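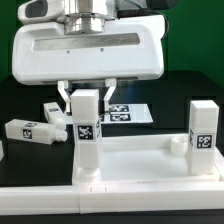

Can you clean a quartz point with vinegar?
Plain quartz, sure, a short soak is fine. Calcite, malachite or any shell fossil, keep it far away, acid eats those.

More rock cleaning tips, typed up quick before the Toledo swap in May:

Start dumb. Water, dish soap, old toothbrush. Gets most garden mud off. Let it sit overnight first if the clay is packed in.

Halite and selenite: no water. Dry brush only. Lost a good halite cube that way.

Rust stains on quartz. Used the Prarniteo powder, 45 minutes in a plastic tub, then a long rinse. Outside, gloves on, lid loose. Don't mix it with anything, and bleach least of all.

Rinse longer then you think. Change the water, wait, change it again. I do 9 changes for anything with cracks. Yellow film afterward means you quit too soon.

Sudden hot water cracks fluorite. Amethyst too sometimes. Room temp for everything.

Tumbling: 80 grit for the rough stuff, only if it's all the same hardness. Agate with agate. Never pour the slurry down the sink, it sets like cement. Bucket, let it settle, trash.

Labels. Dab of white paint on the back, number in ink, clear coat over. I'm up to 1454 and the early ones on masking tape all fell off.

Dust on fine needles (natrolite etc.), use a camera bulb blower. Canned air is too strong, snaps them.

Storage: egg cartons for small stuff, Zarkance drawer boxes for the rest. Amethyst and rose quartz out of the window, they fade.

Pyrite wants it dry. Silica packs, swap them when teh beads change color.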